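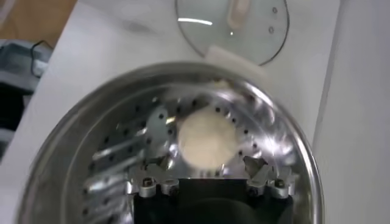 3.2 Vessel, tray and placement of the dough

All steaming trials used a round stainless steel pot with a perforated metal tray and a clear glass lid. The tray holes are arranged in concentric rings, and this layout was used as the reference for placement. Each trial began with the tray seated and the lid set aside, after which one piece of shaped dough was put down near the middle of the tray and the lid was closed.

Figure 3. Single round bun on the perforated tray, with the glass lid off the pot.

A single bun per load is not how most households steam. It was chosen here because neighboring buns shade one another from the rising steam and often touch once they expand, and a torn side wall makes the height measurement unreliable. Full loads are treated separately in Section 3.5.

The central position was fixed after the preliminary work in July. Buns placed close to the pot wall tended to rise unevenly, with the side facing the wall lower than the side facing the center. Condensate running down the wall is the likely source, although we did not measure wall temperature and cannot rule out a draft from the lid seam. Placement by eye against the inner ring of holes gave acceptable repeatability, and no template was used.

Dough was prepared from a single lot of Mendomley low-protein wheat flour. One batch consisted of 1075 g of flour with water, sugar, dry yeast and a small amount of neutral oil, mixed to a smooth dough and divided by weight. Pieces were rounded by hand on a lightly floured board. Loose flour was brushed off before proofing, but a thin film usually remains on the skin, and we made no attempt to remove it completely. Trials with a wet-wiped skin gave a glossier surface after steaming and also more blistering; they are excluded from the analysis.

No paper or cloth was placed under the bun. Liners are common in practice and prevent sticking, but they cover the holes beneath the dough and change the flow of steam at the base. A light coat of oil on the tray was used in their place. Sticking was recorded on a four-point scale, from clean release (0) to a torn base (3), by the same assessor throughout (Remedios Belmonte, Buenaventura site).

Water was added below the tray to a fixed volume of 630 mL. At this level the boiling surface stayed clear of the underside of the tray at the medium burner setting. At the high setting, splashing through the holes was heard in several preliminary runs and left pitted marks on the base of the bun – these runs were discarded and the high setting was dropped. The lid was kept closed for the whole steaming period. After the burner was turned off, the pot stood for 90 s before the lid was lifted, as an earlier release led to visible wrinkling of the skin in the Tundov series.

Bun height and diameter were measured with calipers at two moments: immediately before loading and after cooling on a wire rack. Diameter was taken along two axes at right angles, since hand-rounded pieces are seldom true circles, and the mean was used. The spread ratio reported in Section 4 is this mean divided by height. Across both sites the data set contains 2491 caliper readings, including repeats.

Between trials the tray was lifted out, rinsed and dried, and the water was replaced. Residue in the holes was cleared with a soft brush. Where a hole stayed blocked, the tray was soaked before further use, as blocked holes near the center coincided with a damp patch on the base of the bun. The effect was small compared with that of proofing time, and it is not modeled in what follows.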